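Can a Machine Put the Kitchen Away Yet?
Student project report, Gidlow practical robotics course
By the Orlandini bench team, June
Last updated: June

Our question was whether a robot arm can do a kitchen chore well enough that a person would hand it over. We left out floor vacuums, which already work. We picked clearing a counter, a chore most people do every day without thinking about it.

We ran 141 attempts, each one a single object moved from one place to another. The limit was 30 seconds per attempt. Anything slower counted as a miss, even if the object got there.

Bowls were easier than we expected. The rim gives the fingers something to close on. Flat things were hard. A cutting board lying on the counter has almost no edge to get under, and the arm often pushed it along instead of lifting it.

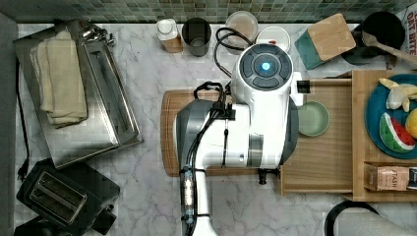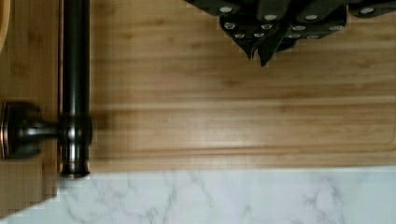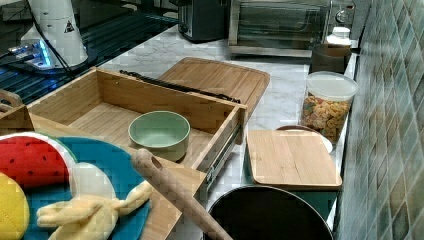 We compared two control programs, Likov and Flodel. Likov moved faster and knocked more things over. Flodel stopped often to check its position, and with the flat boards it ran out of time more than it dropped anything. Neither one could recover after a bad grip unless one of us reset the object by hand. We had to do that in six attempts with the same bowl.

The saved log has 891 entries and most of them are small position corrections. We have not gone through all of them.

Our answer for now is no for the whole chore and yes for parts of it. Cloth was not tested, and neither was anything with liquid in it. Next term we want to repeat the flat board attempts with thinner fingertips and a longer time limit.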